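Table (furniture)

A table is an item of furniture with a raised flat top, supported most often by legs, a pedestal or trestles. It is used for eating, writing, preparing food, playing games, displaying goods and carrying out manual work. Tables differ from desks in that they usually have no fixed storage, and from benches in that they are not meant to be sat on, although the word "bench" is also used for heavy work tables in joinery and metalworking.

Terminology

The flat upper part is called the top. The horizontal rails beneath it, which join the legs and stiffen the structure, are known together as the apron or frieze. A stretcher is a lower rail linking two or more legs near the floor. A leaf is a section of the top that can be added, folded or slid out to increase the surface. Overhang is the distance by which the top projects beyond the apron.

Construction

In a conventional four-legged table the legs are joined to the apron with mortise and tenon joints, dowels or metal corner brackets. The joint at the head of each leg carries most of the racking load, the sideways force produced when the table is pushed or dragged. A deeper apron gives a larger glued area and a stiffer joint, but reduces the room available for the knees. Where the apron must be shallow, stretchers are often fitted to make up the loss.

Solid wooden tops are made from boards glued edge to edge. Wood expands and shrinks across the grain as the moisture in the air changes, while its length hardly alters. A top screwed rigidly to its apron may therefore split in a dry room. Makers allow for this movement with slotted screw holes, wooden buttons running in a groove, or figure-of-eight metal plates. Veneered and laminated boards move much less and can be fixed directly.

Pedestal tables carry the top on a single column with a spreading foot. They leave the edge free of legs, so that chairs can be placed at any point, but they resist tipping less well than a four-legged table of the same size. Trestle tables rest on two or more separate frames, often tied by a long central rail, and can be taken apart for storage.

Extending tables

The draw-leaf table has two leaves stored beneath the main top. Each leaf is mounted on tapered bearers, so that it rises to the level of the top as it is pulled out. The gateleg table has hinged flaps held up by swinging frames, and the Pembroke table uses small brackets in place of full gates. Telescopic tables divide at the centre and slide apart on runners, leaving a gap that is filled by loose leaves.

The Donthorpe pattern is a variant of the draw-leaf type in which both bearers on each side share one housing. Rosaire Lapointe, in a study of regional joinery, treated it as a workshop economy: the shared housing saved a length of timber and one set of grooves, at the cost of faster wear. Surviving tables of this pattern often show replaced runners. Later makers lined the housing with a strip of harder wood, a change that Lapointe traced to the Pradari workshops.

Loading

A table top is loaded in bending between its supports. For a given load and width, deflection rises with the cube of the span and falls with the cube of the thickness, so a modest increase in thickness has a marked effect. Long tops are stiffened by cross battens or by a lengthwise rail under the centre line. Stability is tested by applying a vertical load near the unsupported edge and recording the point at which the opposite feet lift. In the Nakon method, a load of 500 newtons is held for 40 seconds and the test is repeated at each side. The Danko method uses a smaller load applied in 96 cycles, and is intended to show loosening of the joints.

Finishes

Oil penetrates the surface and is easily renewed, but gives limited protection against stains. Wax offers less protection still and is marked by heat. Varnish and lacquer form a film that resists water and most household liquids. Local damage to a film finish is harder to repair, as the edge of the patch tends to remain visible. Scrubbed tops, left without any finish, were common in kitchens and dairies and were cleaned with sand or soda.

Pale woods darken or yellow with exposure to light. Objects left in one place can produce lighter patches on the surface, and leaves kept in store may no longer match the main top when they are fitted.

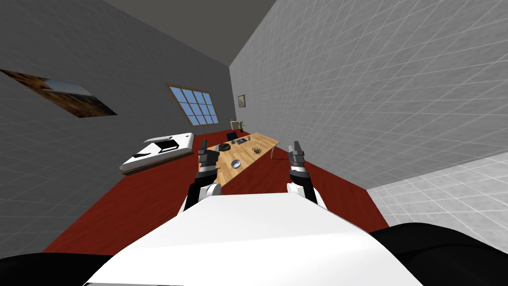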